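Lomosley Street Office Building, Second Floor
Annual Fire and General Safety Inspection -- Checklist with Comments
Date of inspection: Tuesday, April 29, 2025
Report no. 3661
Area covered: suite 2404, shared corridor, stairs A and B, kitchen, electrical closet
Prepared for: Gamover Property Services

Ratings used: OK, Fix, Fix Now, N/A. A rating of OK may still carry a comment. Items left open from the February walkthrough are marked (F).

1. EXITS AND ROUTES

1.1 Exit doors open without a key from inside -- OK

1.2 Exit doors close and latch on their own -- Fix (F)
Stair B door stops an inch short of the latch. The closer was adjusted after February and has drifted again. Replace the closer. Adjusting it a third time is not an acceptable repair.

1.3 Corridor clear to full width -- Fix
Two boxes of copy paper and a rolled carpet outside the kitchen. The paper was moved while I was there. The carpet was not. It belongs to the tenant in the corner suite, who has been told in writing.

1.4 Stair treads and handrails -- OK
Nosing on the fourth tread of stair A is worn but still tight. Look at it again next year.

1.5 Exit signs lit -- OK
All signs lit on normal power and on the test button.

1.6 Emergency lights, 90-minute test -- Fix
The log shows the monthly push-button test only. The full-length test has to be run once a year and written down. The unit by the elevator lobby went dim before the end of a short test and needs a battery.

1.7 Evacuation plan posted -- Fix
The posted plan still shows the wall that came out when the kitchen was enlarged. Print a new one. Post it by both stair doors, at eye level, and take the old one down.

2. FIRE EQUIPMENT

2.1 Extinguishers mounted and visible -- OK

2.2 Extinguisher tags current -- Fix Now
Kitchen extinguisher tag has expired. Gauge is in the green, but that does not replace the yearly service. Swap it out this week.

2.3 Sprinkler heads clear, 18 inches below deflector -- Fix
Stock is piled too high on the top shelf of the supply room. Someone has put a strip of red tape on the wall at the right height and then stacked above it. Bring it down to the tape.

2.4 Alarm pull stations unobstructed -- OK

2.5 Alarm panel normal, no trouble lights -- OK
Panel is a Flenia unit. Service contract is on file and paid through the end of the year. 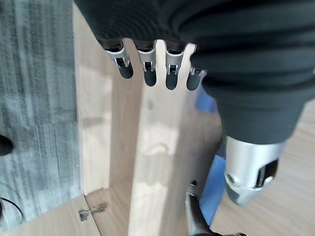 2.6 Smoke detectors free of dust caps and paint -- OK
One cap was left on after the kitchen work and was found in February. It is off now and the detector was tested the same day, per the log.

2.7 Fire doors not propped -- Fix
A rubber wedge was on the floor next to the corridor fire door. The door was shut when I walked through, but a wedge sitting that close gets used. Remove it. If the door needs to stand open during the day, a magnetic hold-open tied to the alarm is the way to do it.

3. ELECTRICAL

3.1 Electrical closet clear, 36 inches in front of panels -- Fix Now (F)
Mop bucket, folding table, and a case of lamps in the clear space. Same finding as February, different bucket. The closet is not storage. I suggest a lock and a key list.

3.2 Panel directory complete and readable -- Fix
Circuits 14 through 20 have pencil entries that can no longer be read. Have the electrician trace them and type the list.

3.3 Extension cords not used as permanent wiring -- Fix
Found at the front desk and behind the copier. Both cords are in good shape but have clearly been in place a long time. Add outlets.

3.4 Power strips not chained -- OK

3.5 Ground-fault outlets near sinks trip and reset -- OK
Both kitchen outlets tested.

3.6 Space heaters -- OK
None in use. Tenant policy allows them up to 1000 watts with tip-over shutoff, plugged straight into the wall. Gamover may want to reconsider that rule, given how lightly the older circuits on the north side are built. I would vote for no heaters at all.

4. CABINETS, SHELVING, AND STORAGE

4.1 Tall units anchored to wall -- Fix
Anchors are missing on two steel shelving units in the supply room. Both rocked when pushed by hand at shoulder height. Two brackets per unit, into studs. Drywall plugs alone will pull out.

4.2 Shelf load ratings posted -- Fix
Supply room shelving is rated for 500 pounds per shelf according to the maker's sheet in the binder. The sheet is fine, but the rating also has to be on the unit where the person loading it will see it.

4.3 Heavy items stored low -- OK
Better than last year. The toner cartons are on the bottom shelf now.

4.4 Stepladder available and in good condition -- OK
All feet present, spreaders lock. Please keep it in the supply room and stop taking it to the third floor. 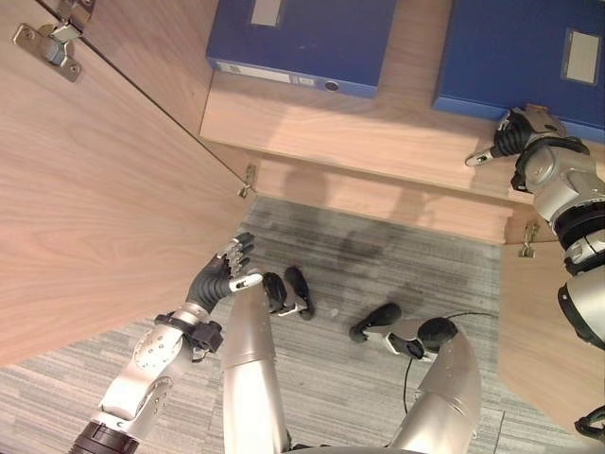 4.5 Doors, hinges, and catches -- Fix
Every cabinet in daily use should be opened and closed once during an inspection, and the person doing it should feel for sag, rubbing, and loose screws. Most trouble starts at the top hinge. On a wood door with concealed hinges, like the one standing open with box files on the shelf behind it, check that the screws in the silver plate are snug and that the door swings without dropping at the free corner. Where a screw spins and will not bite, fill the hole with glue and hardwood pegs or move up one size. The kitchen wall cabinet over the sink is the one that failed on this visit: the lower hinge is pulling out and the door should be taken down until it is fixed.

4.6 Open doors not left in walkways -- OK
General reminder only. A cabinet door left open at head or shin height is the most common minor injury in the building log, ahead of paper cuts and the coffee maker. Close it when you walk away, even if you are coming right back.

4.7 Flammable liquids -- N/A
None kept on this floor.

4.8 Records storage dry and off the floor -- Fix
Cartons in the corner of the supply room sit directly on the slab near the old pipe chase. There is a water mark on the baseboard. I could not tell how old it is. Put the cartons on a pallet and have the plumber look.

5. FLOORS, KITCHEN, AND RESTROOMS

5.1 Floors even, no trip edges -- Fix
Carpet seam has lifted outside stair A. It has been taped -- the tape is now the thing you trip on. Glue it down properly.

5.2 Entrance mats lie flat -- OK

5.3 Wet floor signs on hand -- OK

5.4 Refrigerator and microwave clean, cords sound -- OK

5.5 Hot water temperature at tap -- OK
Measured 118 at the kitchen sink.

5.6 First aid kit stocked -- Fix
Burn gel expired, no large bandages. The list inside the lid is from the previous supplier and does not match what the current one sends. Ask Bermúdez Supply for their own list and use that.

5.7 Cleaning products labeled -- Fix
One spray bottle with no label under the sink. Contents unknown. Do not sniff it to find out. Dispose of it with the next pickup.

6. RECORDS

6.1 Fire drill held in past 12 months -- OK
Log gives a clearing time under three minutes. The corner suite did not take part and should be included next time.

6.2 Floor wardens named and posted -- Fix
Posting lists a warden who no longer works here.

6.3 Safety data sheets available -- OK

6.4 Previous report kept on site -- OK

SUMMARY OF ITEMS RATED FIX NOW

2.2 Kitchen extinguisher, expired tag. Due in seven days.
3.1 Electrical closet clearance. Due same day. I went back before leaving and the bucket was out. The table and the lamps were still there.

All other Fix items are due in 30 days unless a part has to be ordered, in which case send the order confirmation in place of the repair slip. Items marked (F) that are still open at the recheck will be billed at the return visit rate.

Comments to the building office

The floor is in fair condition overall and housekeeping has improved, mainly in the supply room. The weak spot is follow-through. Several repairs from February were started, logged as done, and not looked at again. When a repair slip comes back, somebody from the office should walk over and try the door or the light before filing it. Please also send the stair B closer model number ahead of the recheck so the right cover plate can be ordered with it.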